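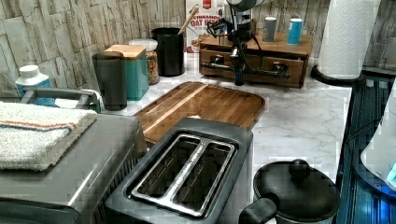

The Floating Town of Grustano

Grustano is a town in the made-up world of Stirenia, the setting of a set of stories and games. It does not stand on the ground. It hangs in the sky beneath 70 great balloons, and thick ropes hold it above a wide, stormy sea.

Who lives there?

The town is home to 2341 people. Most of them mend ropes, patch balloons or collect rainwater in large tanks. Children start school in September, when the winds are gentle enough for them to cross the rope bridges between the streets.

Why was it built in the sky?

In the stories, the people of Grustano once lived on an island called Prultell. The sea rose a little every year until the fields were under water. It took some 300 years to finish the town, and the oldest balloons are still in use.

How does it move?

Grustano has no engine. It drifts with the wind and is steered by 2 huge sails, one at each end. When a storm is coming, a bell is rung and everyone must go indoors.

Words to know

Drift: to be carried slowly along by wind or water.
Patch: to cover a hole with a new piece of cloth.

Next page: The Salt Mines of Stirenia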